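Re: [smallsavers] Selling the silver or sitting on it?

From: Mỹ Tô
To: smallsavers list
Date: Jan 21, 2022

Hi all,

Sorry to jump into the middle of the thread, I've been reading it on my phone all week and finally have a keyboard in front of me. I'm quoting Avis below because hers is the bit I wanted to answer.

Avis wrote:
> So my aunt left me a tube of silver rounds and a couple of small bars,
> and I have no idea what to do with them. The shop downtown offered me
> well under spot and wouldn't say why. Is that normal? Should I mail
> them to one of the online buyers instead? I'd rather have the money in
> my CD ladder but I don't want to get taken.

Yes, under spot is normal, Avis, but "wouldn't say why" would send me right back out the door! A buyer has to make a living and I don't grudge them that. What I want is to hear the number out loud: what spot is right now, what percent they pay for rounds, what percent for bars. Those can be different, even on the same counter, and you should ask for them separately.

I went through this myself in August with 88 one-ounce rounds I'd been hanging on to for years. I got quotes from two places, Rumell (the walk-in one) and Pirkia (you mail it in, they pay after they test it). Pirkia was the better quote on paper. Then I added up the postage and the insurance, and the gap got very small very fast. I ended up at Rumell and walked out with a check for $1,263 for the part I sold, and kept the rest because I got sentimental at the counter. Don't do that, or do, I'm not your mother.

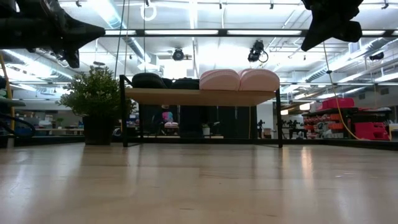
3 min read

A few things I wish I'd done before I went. Weigh everything at home on a kitchen scale, even a cheap one, and write it down - just remember that silver is sold by the troy ounce, so your scale's ounces won't match. Switch it to grams and divide by 31.1. Also leave the rounds in the tube! I polished a handful of mine thinking they'd look nicer, and the man at the counter winced. For plain rounds it mostly doesn't matter, but if there's an old coin hiding in there you can really knock the price down.

And look for paperwork. If your aunt kept receipts, put those somewhere safe, but for something inherited the tax side usually goes by the value on the day she died, not what she paid. Please check that with whoever does your return. I'm a person with a spreadsheet and that's all I am.

As for the CD ladder, I can see it. Rates are pretty sad at the moment, so I wouldn't rush on that account. Lill asked earlier in the thread whether anybody keeps a set share in metal, and I do, it's nearly 10 percent now and I'd like it lower. It doesn't pay me anything while it sits there, and I have to find a place to keep it.

If you do go the mail-in route, take photos of every piece next to its weight, and get them to tell you in writing what happens if you turn down the offer. Some will ship it back free and some won't.

Let us know what the second shop says, Avis. I'm curious about the bars, do they have a maker's name stamped on them?

Mỹ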